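Square frame, back panel does not stay in

bogdan_c
I bought a square wooden frame for a print of my daughter. The border is light wood and the back panel is brown. The small dark pieces which should hold the panel are too weak, and when I hang it, the panel moves. Should I glue it?
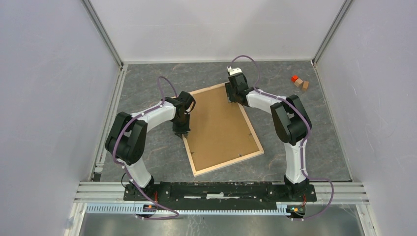
I paid 200 for the framing of this print, so I don't want to damage it.

Lubica S.
Please don't glue. You will never change the print again. Bend the pieces a little with flat pliers and put paper tape over the gap.

vimach
I don't agree. Bent pieces break after 2 or 3 times. Small screws are better.

Lubica S.
Screws can split a thin border. Mine has had tape for 5 years.

bogdan_c
Thank you both, I will try the tape first.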